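Kitchen counter tips from the Stonach robot club

Our club meets every Tuesday in the school kitchen, and this term the project is called Skilleo. The students teach two arms to do simple table work: take a spoon, move a bowl, put a cup in its place. We have learned many small things about the counter itself, and most of them are useful also at home.

Clear the front first. Keep a free strip near the edge, as deep as your forearm. Bottles, packets and jars go to the back wall. When the students skip this step, an elbow of the arm pushes something over, and with people it is the same.

Choose bowls that look different. Our first set was all steel and the program mixed them up. Now we use one steel, one yellow, one lavender, and small children helping in a kitchen also find the right one faster. Bowls with handles are easier for grippers and for wet hands.

Lay the fork and the spoon side by side with a little space between. If they touch, the gripper takes both or none. For a drawer at home I recommend the same, with a thin divider.
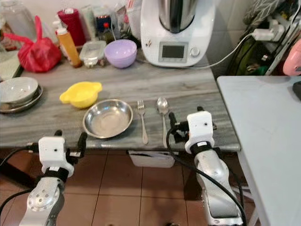
Steel bowl in front, fork and spoon beside it, bottles and packets kept to the back.

Mark the places. We put small pieces of painter's tape where each bowl should stand, and after the session the tape comes off without glue marks. Do not leave it longer than one week. In August we forgot it over the holiday and needed warm water and a lot of patience.

Look after the cords. A mixer or a food processor should have its cord behind it and never across the working strip. Arm cables need a loose loop, so they do not pull when the arm turns. Before the first run, move each arm slowly by hand through the whole way.

Wash the grippers' rubber tips with mild soap only. Oil from cooking makes them slide on steel. Dry them with a cotton cloth and wait 20 minutes before power on.

Write down what failed. The Trustton team, our neighbors in the competition, keep a notebook with more than 70 tries for one spoon, and we copied this habit. Our notebook is at try 29 and the spoon still falls sometimes.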